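May 17, 2023

I promised a longer update on the arm, and then the garden happened, and then my in-laws happened, so thank you to everyone who wrote to ask if I'd given up. I haven't! Skalon (that's the arm, my daughter named it and won't say where the word came from) is bolted down at the shared workshop on Furnell Street and has been moving under its own program since the start of spring.

When I last wrote, I was still fighting the shoulder joint. The belt kept skipping a tooth whenever the arm reached out to full stretch, and I'd spent a whole weekend blaming the motor. Gion Hubmann, who has the bench next to mine and far more patience than I do, put his thumb on the idler and wiggled it, and it moved. A bearing had been pressed in crooked, by me, last August. We pulled it, I turned a new spacer on the little lathe, and the skipping stopped that same evening. I bought him dinner, and he ordered two desserts.

With the shoulder behaving, I could get on to the part I'd been looking forward to, the sorting table. I wanted a light background so the colors would read cleanly, and the maple board does a lovely job of that. The pegboard under it makes it easy to put things back where they were after somebody needs the bench for a chair repair (it's a shared space, these things happen, I'm mostly gracious about it).

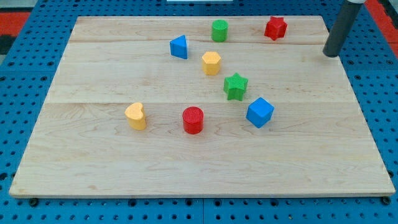 *Skalon over the far corner of the maple board, next to the red star.*

The blocks are my favorite bit. I started with plain cubes and got bored in a week, so now there are stars and a heart and a couple of cylinders in the mix. Stars are a real pain. A cube has nice flat sides to aim for, but a star hands you a point or a notch depending on how it happens to be turned, and my code for working out the angle was, let's say, optimistic. I've rewritten it twice. The current version looks at the outline from 45 degrees each way before settling on an answer, and it's slow but much less silly.

Speed is the next thing. A full pass over the board takes about 220 seconds, long enough to go and make coffee, and I'd love to get it under 200 before the open evening. Archie Leckie thinks most of the waste is in the way I stop dead between moves, and he has lent me his notes on blending one path into the next. I've read them once and understood maybe half, so there's my bedtime reading sorted.

I still owe you the wiring diagram, and I do mean to redraw it neatly before I post it. The one I have is in pencil on the back of a Widmer catalog.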